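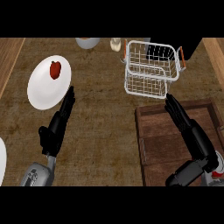

A small red fruit on a white oval plate.

Student Projects | Food & Hospitality

A Summer Dessert Menu for Café Engelhardt
Project report by Theda Lammers, Bence Pap and Lutz Seidel
Project supervisor: Anneliese Meinecke

Where the idea came from

Café Engelhardt in Sistow sells wonderful cake from October to April, and then summer comes and everyone walks past it to the ice cream window by the harbor. We know this well, as two of us have stood in that ice cream line! When our class was asked to work with a local food business, we went to the owner, Henrik Böttcher, and asked if we could plan a cold dessert menu for him. He said yes before we had finished explaining it, and he gave us his kitchen in the afternoons after 3 p.m.

He had two conditions. Everything had to fit in the fridge he already owns, and every dessert had to reach the table quickly even when only one person was working behind the counter.

Asking the customers

We started with a paper survey left on the café tables. We got 54 forms back, which was far more than we had hoped for (one had a full recipe for buttermilk soup on the back, thank you, whoever you are). The strongest wish was for something less sweet. People also wanted smaller portions they could have with coffee, and many of them wrote "fruit" in big letters in the comment box. Hardly anyone asked for chocolate, and Lutz has still not gotten over it.

In the kitchen

We tested seven recipes and gave the two we liked best working names so we could stop saying "the pink one" and "the other one."

Ellix is a set yogurt cream with a layer of rhubarb at the bottom. The first batch was far too soft and slid off the spoon. We drained the yogurt overnight for the second batch and cut the sugar to 30 grams per liter, and the difference was huge. It tastes fresh and a little sharp, and it keeps its shape well on a warm terrace.

Ziline is a cold semolina pudding with lemon peel and toasted crumbs made from the café's own leftover sponge cake. Bence came up with the crumbs, and we are all very proud of them. They have to go on at the last moment or they turn to mush. We learned this in front of Mr. Böttcher, who ate the whole bowl anyway and then told us, kindly, what was wrong with it.

Two other recipes came close. The cherry jelly was delicious but needed a shelf to itself in the fridge, and the frozen mousse took almost 20 minutes to thaw enough to eat. The remaining three we would prefer to forget, especially the melon one.

The tasting in July

Mr. Böttcher let us offer small portions of both desserts on the terrace. We carried the trays ourselves, talked to everybody and wrote down what they said. Older guests mostly liked Ziline, and several told us it reminded them of school lunches, in a good way. Families went for Ellix. One little boy ate the rhubarb layer first by digging a tunnel down the side of the glass, and his sister copied him right away.

A few guests found Ellix too sour. We now suggest serving it with a small jug of honey on the side so people can decide for themselves.

What we would do differently

We should have worked out ingredient costs much earlier. Rhubarb was cheap when we began and hard to find by the time of the tasting, so the café will need to freeze some in spring or switch to currants. We have not tried currants yet, and Theda wants to do it during the fall break.

We would also label our containers. Salt and sugar look the same at the end of a long afternoon.

Thank you

Thank you to Henrik Böttcher for the kitchen, the eggs and his patience, and to Ms. Meinecke, who read every draft and tasted every batch. The recipe cards for Ellix and Ziline are in the project folder in the school kitchen.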